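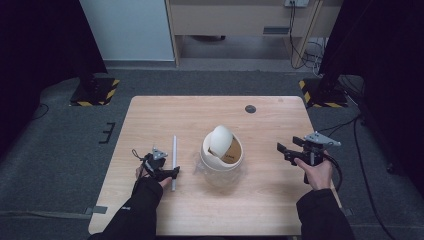
Desktop Trash Cans: Frequently Asked Questions

These are the questions we get most often about the small countertop and desktop bins sold in the Shehu shop. If yours isn't covered, write to Viorica Georgiev at the Brusotau store desk and include your order number.

What counts as a desktop trash can?
Any bin short enough to stand on a work surface without getting in the way. We carry round and square ones, with swing lids, push lids or no lid at all. They are meant for dry, light trash: tea bag wrappers, pencil shavings, tissues, labels, thread ends, receipts.

What size bag do I need?
The product page for each bin gives the bag size. For the round Celtar bins, use the small clear liners sold in rolls of 32. A bag made for a bathroom wastebasket will also work, but you will have a lot of extra plastic to fold away.

How do I put the bag in a swing-lid bin?
Lift the lid section straight up and set it aside. Open the bag fully and push the bottom of it down into the bin with your fist. Fold the top of the bag over the rim, then press the lid section back on. If the bag slides in when you drop something heavy, take up the slack by tying a small knot in one side of the overhang.

There is plastic sticking out below the lid. Is that a problem?
No. It's just bag overhang. Trim it with scissors or tuck it back under the rim if you don't like the look. Leave at least an inch folded over so you can still pull the bag out.

My new bin came in a plastic bag. Can I use it as a liner?
We don't suggest it. Shipping bags are often thin, and many have air holes. Put it with your plastic film recycling if your area takes it, and keep it away from small children.

The lid stays tilted instead of swinging back. What's wrong?
Usually one of the two side pins has come out of its slot. Take the lid section off, press the sides of the dome in gently, and line up both pins. Also look for trash pushing up against the lid from inside. A bin that is too full will hold the lid open.

Will it scratch a wood desk?
The base is smooth plastic, so it shouldn't, but grit caught underneath can. Wipe the bottom of the bin when you wipe the desk. On an oiled or waxed top, put a cork coaster under it.

Where should I put it on the desk?
Toward the back and on the side of your writing hand works for most people. If your desk has a cable hole, leave that clear so you can still reach your cords. A bin standing right at the front edge tends to get knocked off with a sleeve.

Can I put food in it?
Small amounts, if you empty it the same day. Fruit peels and coffee grounds will smell by the next morning with any swing lid, ours included.

How do I clean it?
Take out the bag and wash both parts in warm water with dish soap. Don't use the dishwasher, which can warp the lid. For pen marks on a white lid, rub with a little baking soda on a damp cloth. Dry the inside before you put in a new bag.

Can I buy a lid on its own?
Yes, for the Celtar and Flornolano bins. Order part 234 for the white round lid or part 258 for the square one. Lids for models we stopped selling before last September are no longer in stock.

How long do I have to return one?
You have 17 days from delivery. The bin has to be unused and both parts have to be in the box.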